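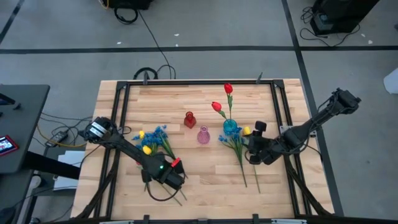
How often do the arms need to be homed?
At the start of every shift, and again after anyone has leaned on the frame while swearing they didn't.

Section 8: Setting up the flower table

Read this through once before touching the power. Dede Appiah wrote it after a long December and would like it to be used.

1. Switch off both arms at the Voltport supply. Wait 17 seconds.
2. Check each bolt where the arms meet the black frame. Snug is enough. Gorillas should ask a colleague.
3. Follow every cable from gripper to shoulder by hand. Each needs enough slack for a full wrist turn.
4. Stand the glass vases between the arms and lay the artificial flowers beside them, stems toward the operator.
5. Power up and run the Kirnero homing routine.

CAUTION: Keep your hands off the table while the arms home. They have the right of way and no manners.

6. Bring one gripper down over a vase, fingers open, and stop before it touches.
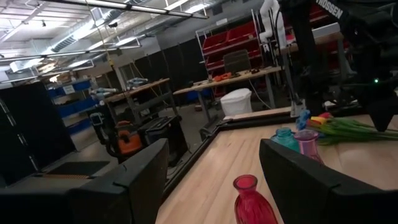 Figure 8-2. Fingers open either side of the red vase.

7. Close at the lowest grip setting. If the glass squeaks, open and go back to step 6.

Note: Wipe the fingers with a dry cloth every 2000 cycles. The counter doesn't reset itself, whatever colour the Gillow menu turns.

If error 2286 appears, home both arms again before calling anyone.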